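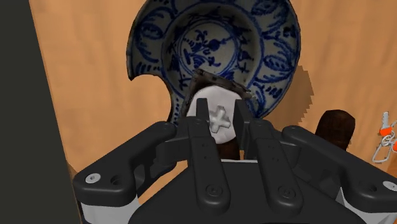 I have now caught 600 moths in Gkikas, which the game marked by giving me a hat. The hat is for my character. It has antennae.

If you haven't played, Gkikas is one of those phone games where you walk around your real neighborhood and small creatures turn up on the map, mostly in parking lots. I downloaded it in September to get more exercise. I do get more exercise. I also know which corner of the Dovance supermarket lot spawns lantern moths, and I've stood there in the rain long enough for a man collecting carts to ask if I needed help.

The autumn event is called Long Dusk and it's on its second week. The idea is that rare moths come out for 40 minutes after local sunset, and you need 6 different kinds to finish the ticket. The game's notion of local sunset is based on Trornenberg, as far as I can tell, no matter where you live. Mine starts when I'm supposed to be draining pasta.

So far I have five. The one I'm missing is the gray sallow, which only shows up near "still water." I've tried the duck pond, the reservoir path and the fountain outside the bank, which was switched off, and how much stiller can water get? The game was not persuaded. A person on the forum swears by swimming pools, but I don't know anybody with a swimming pool and this seems like a poor way to start knowing them.

The trading update I was looking forward to is fine. You can swap one moth a day with a friend, provided you're standing close together, and both of you pay for it in pollen. I talked my sister into installing the game just for this. She got a gray sallow on her first evening, from her couch, and then she released it to free up space.

I'm at 3112 pollen now and saving for the bigger net. It costs 5000. There's a bundle in the shop that would get me there tonight, and I've looked at it a few times, purely to check the price.

Recent posts
Olstead on the hard setting: a diary of losing
Why my farm has no fences
Every fishing minigame I've quit
I finally cleaned the controller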